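Do we need another platform?
Gwion Foulkes, 25 August 2021

Members have asked me what I thought of the Terkmont demo this month, so I'll put it in writing once and save myself the emails. Terkmont is the new "business transformation suite" from Urnico. It promises to take a small company's invoices, stock lists, customer notes and staff calendar and put them all behind one login. The pitch ran long and the word "ecosystem" came up more than I would like.

I asked what happens to our data if we leave after a year. Jörg Kohlhase, who gave the demo, told me exports are "on the roadmap." I have been buying software for small firms long enough to know what a roadmap is worth. 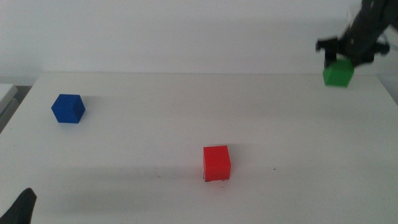
Pricing is where I really started to frown. The basic plan covers 1,000 customer records, and past that you pay by the block. The building blocks idea gets a lot of use in the brochure: you pick a module, you pick another, they sit side by side and you have a system. Well, a red cube and a blue cube can share a white table all day without having anything to do with each other. I wanted to see an invoice change a stock figure while I watched. What I got was two screens and a promise that they "talk."

Noemi Sartori is more open to it than I am. Her shop has 843 customers on file, so she would fit under the limit for now, and she is tired of retyping addresses from one program into another. Fair enough. She has signed up for the trial and will let us know how the import goes. Her old spreadsheet has 37 columns, and I would like to see what Terkmont does with the ones it doesn't recognize.

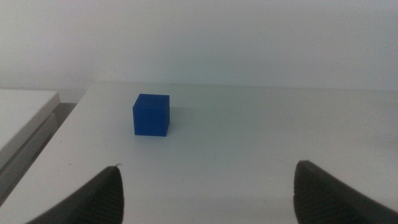
My other worry is support. The contract says "business hours" and doesn't say whose. Parvaneh Kordestani asked the same question by email and got back a link to the help center, where the article on opening hours was blank. Maybe that gets fixed. I would still want it in the contract before I handed over a card number.

If you are tempted anyway, take the monthly plan – the annual discount is small and the cancellation terms are not friendly. Keep your old system running next to it until you have closed at least one full month of books. And ask for a sample export file in writing.

Bit-na So is collecting questions to send to Urnico as a group. Get yours to her before the end of August, and please keep them specific.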